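**Subject:** Re: [sirkora-bench] Demonstrations with the bag in the middle: leader arms or hand guiding?

The bench as set for the bag work, tray to the left, switch at the back:

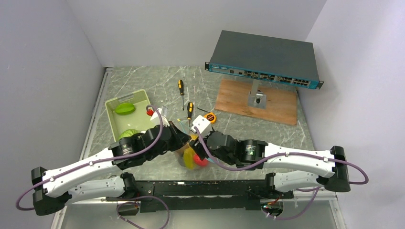
Rohani Lumenta wrote that the bag demonstrations should be redone by hand guiding, on the grounds that an operator on the leader arms can't feel the film and so teaches the follower to pinch too deep. I don't agree with the remedy, though I think the fault is real. Her message is quoted in pieces below, with my replies between. I have trimmed the parts about the room booking.

> I went through the bag set from the Sirkora bench last night. We have 755 demonstrations accepted, against a target of 1000. In a good share of them the operator closes the gripper well before the fingers reach the film, pushes down, and then opens and closes again. The model will learn that as part of the task.

Yes. I looked at the same set and I see two separate habits in it, which I would like to keep apart.

The first is the early close. The trigger on the Purkance handles is sprung, and people rest a finger on it. A resting finger takes up the slack in the trigger and already gives a partly closed command. The follower obeys. The operator arrives over the bag with the fingers narrower than they intended, notices, and opens again. All of that is recorded.

The second is the push down. Here the operator cannot tell where the film begins. It's clear plastic with coloured things inside, so on the monitor the eye goes to the fruit and the depth comes out wrong. They drive down until something moves, then come back up and grip.

The first can be cured in software with a dead band at the open end of the trigger. I have put one into Jirkoma on the `trigger-slack` branch. The value is set per handle and is read at start-up, so please restart the session after changing it. The second is a matter of viewing and practice, and I come back to it further down.

> With hand guiding the person holds the wrist of the arm itself. They are standing at the table, they see the bag with their own eyes, and they feel it when the fingers touch. Mārtiņš showed this on the Pasaribu bench in December and the grasps were clean.

They were clean, and I would use hand guiding for a single arm without argument. My objections are these.

1. The task needs both arms at once. One holds the mouth of the bag while the other goes in for the fruit. A person guiding two wrists has no hand left for either gripper, so we would need foot switches or a second person. We tried a second person. The two of them got in each other's way, and the timing between the arms became a record of a conversation.

2. The person ends up in the camera view. The bench is enclosed on three sides and the arms are mounted along the near edge, so there is only one place to stand, and from there both forearms go straight across the table. We would be training on images with sleeves in them and then running without sleeves.

3. The joint readings are of poor quality when the arm is being pushed. In gravity compensation the measured positions are fine, but there is no commanded position worth the name. Everything we have trained so far uses the leader's position as the action and the follower's position as the state. The gap between the two is where the grip force lives. If we copy the measured position into both columns, the gap is nil and the arm will touch things without holding them.

Point 3 is the one I care about. It can be worked around by replaying the guided path on the arms alone and recording the replay, but then the bag has to be put back the way it lay, and film does not go back the way it lay. The fruit in the tray you can put back to a mark. The bag you can't.

> If we keep the leader arms, I would at least throw out the worst of the set and collect again. It seems wrong to go on to 1000 with the same faults.

Agreed that we should stop and fix before going on. I'm less keen on throwing out.

What I propose is to trim and tag. An early close followed by a reopening, with the wrist still travelling and no contact, can be found from the log and rewritten as "open" over that stretch. Nothing physical depended on it. I have a script for this, also on the branch, and it writes to a new directory and leaves the originals alone. Please don't run it on the shared copy in any case.

The push downs must not be rewritten. The bag was moved by them and the later images show it moved. Those I would tag `probe` and leave in, then train with and without and see. If a demonstration has three or more probes before the first grasp, drop it. My reasoning is that a single probe with a good recovery may be useful to have: the model will misjudge depth too, and it should have seen what to do next. A string of them only teaches dithering.

Nadhirah asked off-list who decides what counts as a probe. For now: downward travel of the wrist with the gripper open, a change in the follower's lag, then upward travel, with no close in between. The lag threshold is in the config and I am not attached to it.

> Also the operators. Some of them were trained on the tool sorting and they move as if everything is a screwdriver.

This is fair, and I did the training, so I'll take it. With the yellow-and-black screwdrivers the right habit is to come down square, close fully and lift. The handle is hard and tolerates a good deal of error. On film the same movement traps a fold against the table and drags the whole bag.

I suggest we change the practice order for anybody starting on the bag:

- Begin with the tape measure, one arm only, passing it from one side of the table to the other. It is small and sits close to where the right gripper rests, so the learner has to begin by backing off.
- Then fruit into the green tray, over the rim. The star fruit is the awkward one, as the ridges let it turn between the fingers. Let them find a grip along a ridge without being told.
- Then the bag, with one arm holding the film and the other doing nothing. Hold, lift slightly, lower, let go. I would have them do this until it is dull.
- Then both arms.

No recording during any of that. I have seen practice runs drift into the accepted set through nothing worse than a session being left open, and I'd prefer to lose a good run now and then than have to hunt for them afterwards.

On viewing depth: the operator screen has been showing the fixed view at full size and the wrist views small. For the bag I would reverse that. Irfan tried it with the wrist view of the holding arm made large, and reports that the edge of the film is easier to find by its highlight than by its outline. That matches my own experience. The cost is that the operator loses sight of what stands further back, and at the back right we have the network switch on its bracket. I would like a soft limit there before anyone works mainly from the wrist views. The switch is held on the wooden board, but a forearm swinging out wide at the elbow is a different matter from a gripper touching it, and the switch has ears at both ends that would catch a cable nicely.

The cables deserve a line of their own. The purple runs stand out from the arms in loops beyond the elbows. The leader arms have nothing of the sort, so the operator has no sense of them. If a learner winds the wrist joint the long way round, the follower will wind its cable as well, and the leader will feel perfectly free all the while. Please set the wrist limits on the leader side, so that the handle stops and the person knows why they have stopped. Limits on the follower only give you a leader and follower that disagree, and when the operator comes back off the limit it jumps.

One more thing on alignment, as it has bitten us before. At the start of each session bring the leaders to the follower's pose, and not the other way about. Jirkoma will do either. With the two grippers nearly meeting over the middle of the table, as they do in the usual start pose, having the followers go to wherever the handles were left is asking for a knock. I have changed the default on the branch. Noeline, if anything at Pasaribu relies on the old default, please say so before I merge.

What I'd like from the list:

- Rohani: are you content with tagging in place of discarding, if the drop rule stands? If not, tell me which of the demonstrations you would refuse outright and I'll check them against the script's output.
- Mārtiņš: was the December work recorded with a commanded position of any kind, or measured only? If you logged the motor currents I may be wrong about point 3, at least for the gripper.
- Irfan: could you send the screen layout file? I rebuilt it from your notes and the wrist view comes out mirrored.
- Anyone with a handle that does not return fully open when released: send me the serial and the resting value. I have the two from our own bench already.

Collection on the bag is on hold until the trigger change is merged. Tool and tray sessions carry on as booked.

Noeline wants the tag names fixed before she updates the loader, so objections to `probe` by reply to this message, please. I'm not going to argue about the spelling of the directory.

Nadhirah Lumbantobing
2026-08-28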